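Went over to the Workby open day in Gekatberg last week and I'm still thinking about it! I expected shiny demos and free pens, but the talk everyone crowded into was on house rules for collecting data with hand-held grippers. Leokadia Szulc ran it, and she is strict in the best way.

Their rulebook started at 50 pages and they've cut it to 12. One rule is that every session gets a written task before anyone picks up a gripper – no making it up as you go. Another is that you check the markers and lenses first, every single time, even after a coffee break.
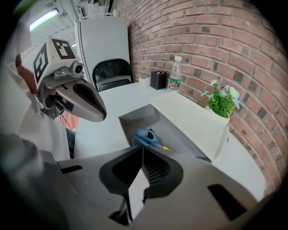
The part I liked most was the stop rule. Anybody can call a halt, visitors included, and you don't have to defend it. Sharp stuff has its own page too: scissors get logged out and logged back in by the same person (I can't even manage that in my kitchen).

I asked Judite Seixas from Amaral if smaller shops could live with all this. She said her place took it up in January and people grumbled for 2 weeks, mostly over the paperwork. They're sending me their checklist, so I'll post it once I've tried it on our own bench.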